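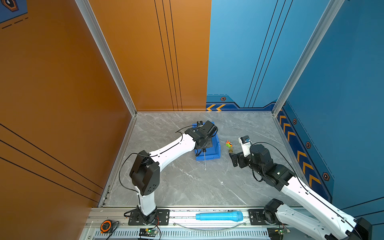 In Praise of the Loud Front Door

When we moved to Fomley, the house across the street had a door the color of a ripe tangerine, and I'm a little ashamed to say I spent most of that first June complaining about it. I wanted gray. Everybody wanted gray back then, and I had 4 paint cards taped up in the hallway that I could hardly tell apart myself.

I've come around, and I'd like to bring a few of you with me. Our town is thinking about a list of 16 approved colors for houses on the old streets, and I've read it twice over coffee, and it made me sleepy both times. Sand, oatmeal, fog, another kind of fog. I know the people behind it love this place (so do I!), and I understand worrying about what the neighbors might do with a bucket of purple. But a street is where people live, and people have tastes, some of them pretty strange, and I like being able to see that on my way to the mailbox.

My sister lives over in Kereama, where they've had a list like this for eight years. It's a lovely town, very tidy, and I still drive past her house every single time I visit.

So please, leave us our doors. Mine is bright blue now, by the way, two coats, and I've had one complaint and a very nice pie.

3 Mar 2018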